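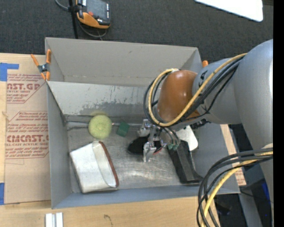

Last updated: 18 April 2022

Picking things up is still the hard part

The job sounds like something you would give a six-year-old. Take the things out of the bin, one at a time, and put them somewhere else. At Ivell, a small robotics company that rents the back half of a former print shop, an arm has been doing this since last June, and it still gets stuck.

The bin is gray metal, scratched on the bottom and chipped where the paint has taken knocks. The contents change. One load might have a fuzzy yellow-green ball, a little green block, a white container on its side and a couple of black things that lie under and beside the gripper. None of them is heavy. A person would clear the lot without looking up from a phone call.

"People come in and want to see it fold a shirt," said Ciarán Kinsella, who runs testing at Ivell. "I show them the bin. If it can't get a ball away from a wall, it isn't going to fold your shirt."

Kinsella keeps a log. In the most recent full round of testing, the arm made 300 attempts to pick up a single object and got 196 of them. An attempt counts as good only if the object leaves the bin and is set down on purpose. Dropping it on the way is a miss. So is bringing out two things at once, which happens more than he would like.

That is a little under two out of three. It is a better score than the company had a year ago, and it is no use at all in a kitchen. A dishwasher unloaded with the same success would leave a floor covered in broken plates.

The misses fall into a few groups. Balls roll. Anything that comes to rest against the side leaves no room for a finger to slip in behind it. Shiny surfaces confuse the cameras, and a bare metal floor throws back bright patches that the software can take for an edge. Black objects cause the opposite trouble, because the depth readings come back with holes in them. Open containers are their own subject. The gripper can take one by the rim or around the body, and the software sometimes changes its mind halfway down.

Then there is the arm. It was built for factory work and it takes up a lot of space over a small bin, with yellow and black cables looped along it. When it reaches into a corner, it has to worry about its own wrist and cables as well as the object. The bin is held down with orange-handled clamps. On a shop floor you can clamp things and nobody minds. Few people want to clamp down the laundry hamper.

Shop floors are where the money has gone so far, and the reason is simple enough. A factory can promise a robot that the same part will show up in the same place. Fabbri, a maker of door hardware, put in a picking cell two years ago to move hinge plates from a tray to a press. It runs through both shifts. Gianni De Luca, the floor manager, is happy with it and is careful about what he claims for it.

"It does one part," De Luca said. "We make a smaller plate as well, and for that one we use a person. We tried the cell on it for 2 weeks and sent it back to the big plate."

His workers still handle mixed returns by hand. A box of returns can hold hinges, screws, wrapping paper and somebody's receipt. De Luca asked for a quote on automating that table and was told to wait.

The home is closer to De Luca's returns table than to his hinge press. Jitton, a startup that showed a tidying robot to investors last year, has since narrowed its plans to picking up children's blocks from a flat floor. A second company, Flutarska, is selling a laundry machine to hotels. It handles flat towels of up to 2 sizes, and an attendant has to separate them first.

Kinsella doesn't think either company is wrong to start small. He would like buyers to ask duller questions, such as how many tries a demonstration took and who put the objects where they were. At Ivell the objects get tipped in from a tub and stay where they land.

The next round of tests will use a new set of fingertips with a softer pad. He expects them to help with the ball. He has no great hopes for the containers, and he plans to run those first.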